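Subject: Re: [Stullberg-bots] arm base and test table

Grethe Nørgaard wrote:
> Did you ever pick a surface? My gripper skids on bare
> wood and the camera hates the glare.

Blue carpet-type fabric, and I love it! The arm isn't bolted on yet, but I've been laying out things to try first. The green towel will be the hard one — the pen holder should be easy, and I can't wait to try the bell.
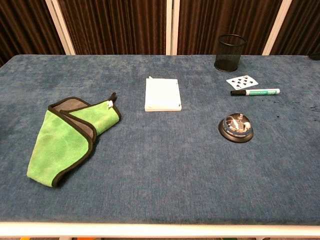 Grethe wrote back off-list that I should get the wrist servo sorted before touching any cloth, and she's right. Mine still buzzes at 49 degrees. I swapped the horn, reprinted the bracket with 3 mm walls and it's much better, but there's play in it somewhere.

Has anyone run the Bollthorpe driver board at 13 volts? Bring one Thursday-style loaner if you have a spare and I'll happily test it!

Azlan

Stullberg-bots list — contact the list owner — Back to top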